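Microwave oven

A microwave oven is a kitchen appliance that heats food with electromagnetic waves. It is mainly used for reheating cooked dishes, thawing frozen food, warming drinks, and cooking vegetables, popcorn and packaged meals. Most households that own one also have a regular oven or a stove, and use the microwave for small portions.

How it works

The waves are made by a vacuum tube called a magnetron, which sits behind the control panel in most countertop models. A short metal channel, the waveguide, carries them into the cooking chamber. Nearly all home ovens run at 2.45 gigahertz.

Water molecules have a positive and a negative end, and they turn back and forth as the field changes direction. This motion spreads through the food as heat. Fats and sugars also take up energy from the waves. The waves reach only a short way into most foods, and the middle of a thick piece is heated by conduction from the outer layers. Glass, paper, many ceramics and some plastics let the waves through and get warm mostly from the food they hold.

Inside the chamber the waves bounce off the metal walls and form a pattern of strong and weak spots. A turntable moves the food through this pattern. Models without a turntable usually have a rotating metal stirrer hidden behind a panel.

Door and cabinet

The chamber is a closed metal box. The window in the door is backed by a perforated metal sheet with holes much smaller than the wavelength, so light passes through and the waves are held back. Switches in the latch cut power to the magnetron when the door is opened. On most countertop models the door is hinged on the left, with the controls on the right.

Warning labels are placed on the cabinet or around the door opening. They commonly tell the owner not to remove the cover, as the high-voltage capacitor can hold a charge after the oven is unplugged. 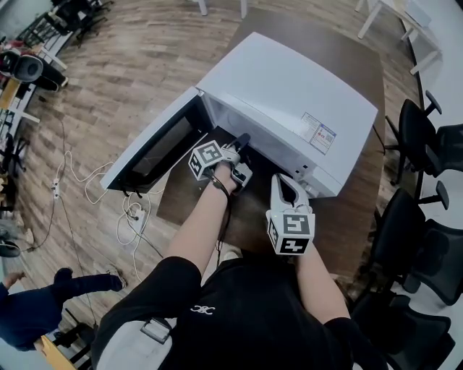

Types

Countertop ovens are the most common kind and need only a wall outlet and clear space for the vents. Over-the-range models combine the oven with an exhaust fan and a light. Built-in models fit into a cabinet with a trim kit, and drawer models slide out from below the counter. Convection microwaves add a heating element and a fan, which allows them to brown food.

Power control

Older and simpler ovens run the magnetron at full power and switch it on and off to give a lower average. At half power the tube is off for half of the time. Inverter models can lower the output itself, which helps when softening butter or thawing meat.

Safety

Water heated in a very smooth cup can pass its boiling point without bubbling and then boil over suddenly when moved. Eggs in the shell and whole potatoes may burst from steam pressure unless they are pierced, and eggs are better cooked out of the shell. Metal with thin edges or points, such as foil or a fork, can cause sparks. An oven with a bent door, a broken latch or a damaged seal should not be used until it has been repaired.

See also

Convection oven
Defrosting
Magnetron
Toaster oven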